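Caken Worktop Sealer for Marble and Limestone

Product code: Caken 201
Sold by Staniforth Stone Care

Caken 201 is a water-based sealer for polished and honed stone worktops. It soaks into the surface and slows down staining from oil, coffee, wine and fruit juice. It leaves no film and does not change the shine. On honed stone the colour may deepen slightly – try a hidden patch first.
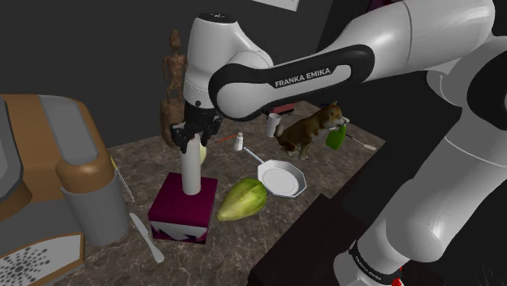 Brown and cream marbles generally take one coat. Paler limestones are thirstier and usually need 2, with the second put on while the first is still tacky. If the stone has been sealed before with a wax or a silicone product, strip it with Asura Stone Cleaner and leave it overnight.

How to use

Clear the worktop and wash it with warm water and a drop of Asura. Dry with a clean cloth. Pour a little sealer into a tray and spread it with the pad supplied, working in strips from the back of the counter to the front. Wait ten minutes, then wipe off anything left on the surface. Buff dry. Keep the worktop free of water until the next morning.
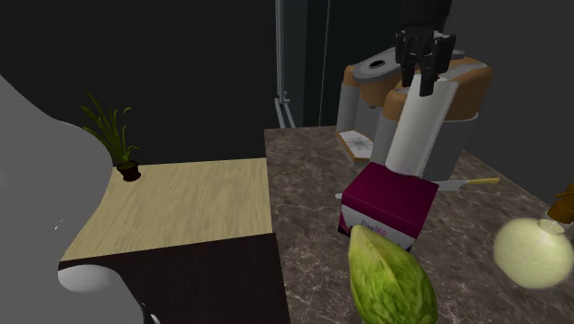 Sealing does not protect against acids. Lemon juice, vinegar and limescale remover will etch marble whether it is sealed or not, so wipe up spills straight away. Use a trivet under hot pans.

Reseal once a year, or sooner if drops of water no longer bead near the sink and hob.

Sizes

100 ml trial bottle, no pad
500 ml bottle with one pad
1 litre bottle with two pads

Goes with

Gramine Marble Polishing Powder, 76 g tub. For light etch marks on polished marble. Use before sealing – the powder will take off any sealer already there.

Delivery

Orders placed before 2 pm leave our warehouse the same working day. Opened bottles cannot be returned. Store upright, away from frost, with the cap tightly closed.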